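Satti: a word list of jumpers, doonas and related disagreements

README and data card
Maintained by Zhuoran Deng and Nomvula Botha
Last revised 12/3/21

What you have downloaded

Satti is a list of words that Australians use for warm clothing and bedding, along with notes on who uses them and how cross they get when corrected. It started as an appendix to Nomvula's thesis. Her supervisor asked for the appendix to be shortened, and the offcuts grew into this.

The list covers everyday speech only. If you want the trade names of stitches or the thread counts of hotel sheets, there are better resources compiled by calmer people.

Files

terms.csv has one row per word. This is the file you want.
replies.csv has the questionnaire answers the words were drawn from, with names and suburbs removed. This is the file you'll open by mistake.

Both are UTF-8. If your spreadsheet program turns the macrons into confetti, import the file instead of double-clicking it.

Columns in terms.csv

term: the word as most people spelled it
variant: other spellings, including optimistic ones
category: garment, bedding or argument
state: where the person grew up, which may have nothing to do with where they live
confidence: high, medium or Zhuoran
note: free text, lightly tidied

The "argument" category holds words that could reasonably be filed under either of the other headings. Rug is the worst of them. A horse wears one, a floor wears one, and a fair slice of rural Victoria sleeps under one.

How the words were collected

We sent a questionnaire of 15 questions to 200 people, mostly through libraries, craft groups and one very obliging bowls club. The full wording is in the header of replies.csv. Questions were open wherever we could manage it, so people were asked "what would you call the thing you pull over your head when it's cold?" and left alone with the box. Several answered "the dog".

A pilot version went out the November before, under the name Skonik, and offered a fixed list of answers. It has been withdrawn. It contained "pullover" as the first option and, to nobody's surprise but ours, found that everyone said pullover.

Notes on the garment entries

Jumper is the default and needs no defending. Sweater turns up more often than older respondents would like, nearly always from people under thirty or people who buy their clothes online. We have kept it as its own row and linked it to jumper in the note, as the two groups don't agree that they're talking about the same thing. For some, a sweater is a finer knit. For others it's a jumper with ideas above its station.

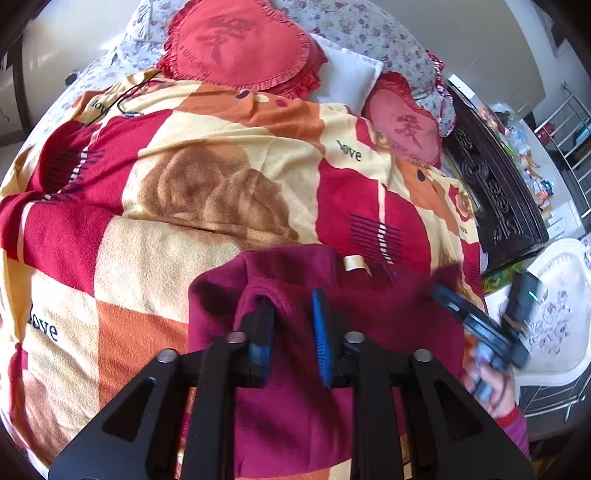

Maroon knit with a small cream tag or loop. See rows for jumper, sweater and woolly.

Woolly is recorded for anything knitted, wool or otherwise. We don't record fibre content. Respondents describe acrylic as wool with complete serenity, and we weren't about to start asking to see the label.

Windcheater and sloppy joe are both listed with high confidence and a strong lean towards people who went to school in the seventies. Spencer is a singlet and has been moved out of outerwear, where the first release had it. Thank you to everyone who wrote in. You can stop now.

Cardigan and cardie are separate rows. Zhuoran thinks they should be merged. See the confidence column.

Notes on the bedding entries

Doona is close to universal, with quilt holding on in pockets and duvet mostly supplied by people who had recently stayed in a hotel. Quilt is a nuisance, as it can also mean the pieced sort somebody's aunt made, and the reply often doesn't say which. Where we could tell, the note says so. Where we couldn't, the row carries "unclear" and you're welcome to your own opinion.

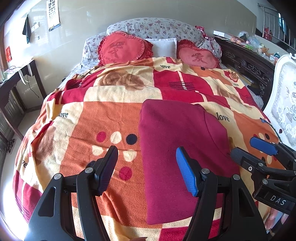 Throw is newer. Older respondents tend to fold it into blanket, or into crochet rug if it has holes in it on purpose. We had one reply insisting that a throw becomes a blanket once you've fallen asleep under it, and we liked this so much that it went in the note in full.

Manchester is included as a cover term for household linen. It reliably baffles visitors. We've had two requests to change it to something international, and both have been filed under Manchester.

Known problems

Tasmania is thin. South Australia is over-represented because of the bowls club. The Northern Territory is one family, and they disagree with each other.

Spelling in the variant column follows the respondent. We've found four ways to write "hottie" for a hot water bottle and have no plans to look for a fifth.

State is blank for anyone who moved before they started school. An earlier script filled those blanks with Queensland. If you have a copy in which everyone is from Queensland, please replace it.

Using it

The list is free for teaching, research and settling bets. If you reprint more than a page or so, credit the maintainers and say which release you used. Please don't use it to work out where an individual comes from. It would do this badly, and people are touchy about it.

A cut-down copy is bundled with the Tullex spelling dictionary. It leaves out the notes, so you'll miss the thing about throws.

Corrections

Send corrections with the term, the state and, if you can, the age of whoever says it. "My nan says it" is accepted as evidence provided your nan is prepared to be recorded as medium. Nomvula handles bedding, Zhuoran handles garments, and anything to do with rugs goes to whichever of them answered the last one.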